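# Swapping cashews for tractor parts

May 7, 2020

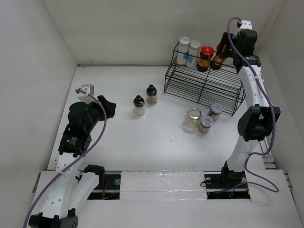 *Two robot arms at a white work surface.*

I said in March that I would write something about the barter deal once it was settled. It is mostly settled now, so I am writing down how it went while I still remember the order of things.

The short version is that Bonsu, the growers' group I keep books for, has traded raw cashews for tractor parts and two used diesel pumps. No money moved between the buyer and us except for a small balance at the end. The other side was Vidberg, a parts dealer that also handles farm goods for a few buyers in the region.

Gifty Alhassan brought up the idea first. Cash buyers had gone quiet and the ones still calling wanted to pay after 60 days or not at all until the ports were moving normally. We had nuts in the store and three tractors sitting with bad clutches. Vidberg had parts in a warehouse and a customer who wanted nuts. Everybody was short of dollars and long on stock.

The hard part was price. In a normal sale you argue about one number. In a swap you argue about two, and each side wants its own goods valued at last year's level. Vidberg's first list had clutch plates at a price Seidu Ofori said he would not pay in a good year. Our first figure for the nuts was high too, I will admit that. We went back and forth for 18 days. In the end both sides used a dollar price from the same week, written on one sheet, and we stopped arguing about what things used to cost.

We put 3,000 bags into the deal. Vidberg wanted more, but Akosua Annan held the rest back in case cash buyers returned before the rains. I thought she was being too careful. Two of them have called since, so she may have been right.

Quality was the next thing. Kwesi Kpodo did the cut tests with their man at our store, and they agreed on a grade before anything was loaded. I would do it that way again. Once your bags are on someone else's truck you have no way to argue about moisture. We should have asked for the same treatment on the parts. One crate had seals for a different model, and it took a lot of phone calls to get them exchanged. The right ones are supposed to come with the next truck.

Customs was slower than I expected. The forms have a box for the invoice amount and a box for the method of payment, and the second one does not really allow for "cashews." Mohammed-Awal Akpalu at Kerkar, who clears most of our shipments, had us write two full invoices, one each way, and a short letter setting one against the other. Duty was charged on the parts as usual. Some people think barter gets you out of that. It does not.

The balance came to nearly 3,000 dollars in our favor, which Vidberg paid by transfer - late, but they paid it.

Would we do it again? Probably for parts and fertilizer, things we would be buying anyway. I would not take goods that we then have to sell. Vostlow offered us roofing sheets on similar terms and we said no, as none of us knows that market and there are already sheets stacked up all over town.

Seidu has the first tractor running. The other two are waiting on the seals. I still have to work out how to enter all of this in the accounts, and if anyone reading has booked a swap like this one, send me a note on how you dated the two sides.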